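April 2018, Fledier edit room, horror short "Zerker"

Reel 5 conformed against the new cut. 1,448 frames dropped from the hospital corridor chase; the killer now enters before the sister wakes. Scream at frame 459 still two frames late. Sewwandi Saha to resync from the Bruvum stems.

Mask close-ups too green after the Munshi grade. Pulled back in the shadows only, skin left alone. Chathurika Seneviratne wants the stairwell darker still. Disagree, the knife is lost.

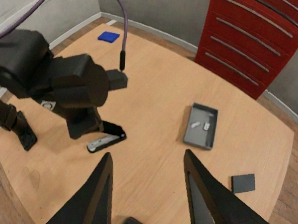

Render, wood tabletop, gripper open, second arm at left.

Open: end title music, February mix or the new one.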